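Speaker notes: Screening, Watchlists and Public Trust
Speaker: Ximena Camacho
Remarks as prepared, 30 March 2023

Open with thanks to the hosts and to Eliseo Trujillo for the introduction. State the subject plainly: how names are placed on the Flovham regional screening list, and how they come off it.

The list held 3242 entries at the last review. Of these, 378 had no supporting record that our office could find. Pause here. Repeat the second figure.

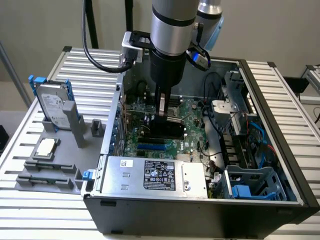 Move to the question of error. A traveler stopped by mistake is rarely told the reason. Our office received complaints from people who had been questioned at the same gate on every trip and had no address to write to. Refer to the written statement of Kidus Moges, who missed 6 flights before his name was cleared. Read only the second paragraph of the statement. He has asked that the rest remain private.

Anticipate the objection that any public appeal process would help those who plan attacks. The reply is that an appeal need not reveal sources. A reviewing officer may see the full file and give the traveler a yes or no answer within a fixed period.
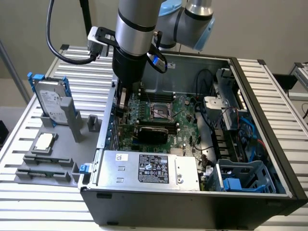
Set out the 2 recommendations. First, every entry should carry the name of the officer who approved it. Second, entries without a supporting record should lapse unless renewed in writing.

Note that Lev Karpenko disagrees with the second point and will speak to it after the break. Do not answer his paper in advance.

If time is short, omit the section on the Druvano inquiry and refer the audience to the printed summary. The full report is due in May. Take questions from the floor.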